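Last touched up February 10, 2022. I get the same handful of emails every week about finishing wood tabletops at home, so I've put my answers in one place. I run a one-person shop called Prirnemon, I mostly make and redo tables, and I'm opinionated. If your question isn't here, write to me and I'll probably add it.

## Getting started

### Do I really have to sand the whole thing?

If you're putting a new finish over an old one, you can get away with a light scuff. If you want to change the color or get rid of rings and scratches, yes, the whole thing. I know! I've tried to cheat by sanding only the bad spot and it always shows up later as a pale patch with a halo.

For bare wood I start at 100 grit if it's rough, then 120, then 150, and I stop at 180 for most finishes. People write to me very proud of having gone to 600. It feels lovely under your hand, but stain has a hard time getting into wood that smooth and you'll end up with a washed-out color.

### Which way do I sand?

With the grain if you're sanding by hand, always. With a random orbit sander it matters less, but I still finish with a few passes by hand, following the grain, using the same grit I just had on the machine. That gets rid of the little curly scratches you don't see until the finish goes on (and then you see nothing else).

### How do I know if my table is solid wood or veneer?

Look at the edge and the underside. On solid wood the grain lines on top run over the edge and carry on down the end. On veneer they stop dead, and you'll often find a thin strip glued along the side. Underneath, a veneered top may show a completely different wood, or no wood grain at all.

If it's veneer, put the coarse paper away. Some of it is thinner than a business card. I use 180 by hand, count my strokes, and quit early. Citlali Medrano, who I shared a workspace with for years, went straight through a walnut veneer on a dining table the day before delivery, and I still think of that table whenever I pick up a sander.

### And if it's laminate?

Then it's a printed surface and most of this page isn't for you. You can clean it, you can paint it with the right primer, but you can't oil it. The oil will sit there being sticky until you wipe it off.

## Grain and color

### Why does my table have those arches in it?

I love this question. It's called cathedral grain, and you get it when a board is cut so the saw goes through the growth rings at a shallow angle. The rings come out as long loops stacked inside each other. Boards cut the other way, straight through the rings, have tidy parallel lines instead. Neither one is better. Cathedral boards tend to move a little more with the seasons, straight-grained ones cost more, and I pick by looks nine times out of ten.

On pale wood the arches can be very quiet, just a slightly darker beige line on cream. A dark stain will usually shout them out, so if you like them soft, leave the color alone and use a clear finish.
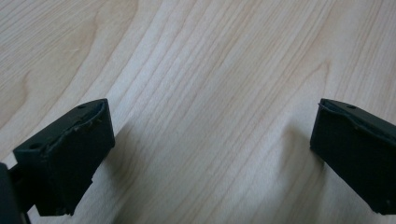 *Cathedral grain on a pale top, with the fine lines running on a diagonal.*

### My pale wood turned yellow. What did I do?

You probably used an oil-based finish. Oil and oil-based varnish add a warm amber tone the minute they touch the wood, and they keep getting warmer over the years. On oak or walnut I like it. On maple or birch it can look like old piano keys.

Water-based clear coats stay much closer to the bare color. There are also oils with a bit of white pigment in them, made for light woods, and those work nicely too. Either way, wood itself shifts color in sunlight, so nothing will hold it perfectly still. Move the fruit bowl now and then or you'll have a fruit bowl-shaped spot.

### Can I see the color before I commit?

Kind of. Wipe a small area with mineral spirits and look at it while it's wet. That's close to how it'll look under a clear oil-based finish. With stain you need a real test, either on the underside or on a scrap of the same wood, sanded to the same grit as the top. Let it dry overnight and look again in daylight - shop lights lie.

### Why did my stain come out blotchy?

Pine, cherry, birch and maple all do this. Parts of the board drink more than others. A coat of pre-stain conditioner helps, and so does a gel stain, which sits nearer the surface. What helps most is picking a color only a shade or two darker than the wood. Going from maple to espresso is asking for trouble, and I turn those jobs down now.

## Picking a finish

### Oil, varnish or wax?

My short version goes like this.

- **Hardwax oil** for people who like the feel of wood and don't mind a yearly touch-up.
- **Polyurethane** for families with small kids, markers, and glitter.
- **Wax by itself** for a hall table that only ever holds keys.

I use hardwax oil at home, on everything. It's easy to patch: if someone leaves a mark you sand that area lightly, rub in a bit more, and it blends. With polyurethane you can't really patch, you redo the whole top.

### Do you recommend a brand?

I use Wavik oil and I've been happy with it. I buy it with my own money. I used Grosach before that and liked it fine, but the cans got a skin on top before I could finish them, and I'm cheap. Use whatever you can get locally, read the back of the can, and don't mix two systems on one table.

### How many coats?

Hardwax oil, two thin ones. Polyurethane, three, with a light sanding in between at 320. The word I want you to remember is thin. If you can see a puddle, wipe it. If you *think* there might be a puddle, get down low with a flashlight held sideways and look across the top.

### How long before I can put things on it?

Dry and cured are two different things. Most finishes are dry enough to touch the next day, and you can set a plate on them gently after two or three. Full hardness takes longer, often a couple of weeks, and longer again if the room is cold. Keep rugs, place mats and laptops off until then. I lost a lovely ash top to a rubber-footed toaster on day four.

### Is it safe to eat off?

Once it's fully cured, I'm comfortable eating at any of mine, and the cans I use say so too. Check yours. For a cutting board I'd go with plain mineral oil and skip everything else on this page.

## Living with it

### How do I clean it?

A damp cloth and a drop of dish soap, then a dry cloth. That's the lot. Please don't use glass cleaner, and please don't use the spray polish your aunt swears by. Silicone in the polish gets into the wood, and the next finish you put on will pull away from it in little craters.

### How do I get rid of a white ring?

White means moisture is trapped in the finish, and it often comes out. Leave it a day or two first, sometimes it goes by itself. If not, lay a dry cotton cloth over it and run a warm iron (no steam!) over the cloth for a few seconds at a time, checking each time you lift it. Black rings are a different animal. Those are in the wood, and you're looking at sanding, or oxalic acid if you're brave and own gloves.

### What do I do with the oily rags?

Read this one even if you skip the rest. Rags soaked in drying oil can heat up and catch fire on their own, in a heap, in a trash can, while you're asleep. Lay them out flat and single outside until they're stiff, or drop them in a metal can of water with a lid. I do it every time, even with one little scrap.

### My top has a crack that opens and closes. Should I fill it?

Not if it moves. Wood swells in August and shrinks when the heat's on, and hard filler in a moving crack will pop out or push the crack wider. Check underneath first. If someone has screwed the top down tight to the frame, it has nowhere to go, and swapping those screws for slotted clips will do more than any filler.

## Working with me

### Will you refinish my table?

Maybe! Send me a picture of the top, one of the edge, and one of the underside, plus the size. I'm booked 12 weeks out at the moment. I don't pick up or deliver, but Naima Nasr has a van and does most of my moves, and I can pass on her number.

### Do you do chairs?

No. I did a set of six once and that was plenty.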